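Enska Hand-Held Gripper: Care and Setup FAQ
Endesstead Equipment Office
Last revised Thursday, June 11, 2020

How often should the finger pads be checked?
Operators check both pads at the start of each shift. A full inspection is carried out every 20 hours of use and entered in the cell log.

When must a pad be replaced?
A pad is replaced when it no longer lies flat against a book cover or when its screw works loose. Small dents alone do not require replacement. Order pads under part number 431.

How are the pads cleaned?
Wipe them with a damp, lint-free cloth. Solvents are not permitted.

Who may adjust the fingers?
Adjustment is limited to staff approved by Marilou Talavera. Requests are sent to the Equipment Office. 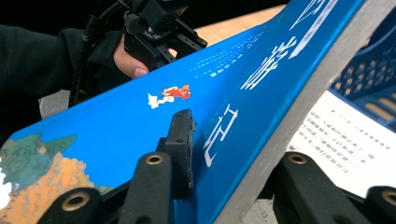

What should be done if the fingers do not close evenly?
Stop work, disconnect the cable and loosen the finger screws one half turn. Close the gripper by hand, tighten the screws and repeat the closing test. If the fault remains, send the unit to Amado Cabrera with its log sheet.

Where are spare parts kept?
Spare parts are kept in Cabinet 194.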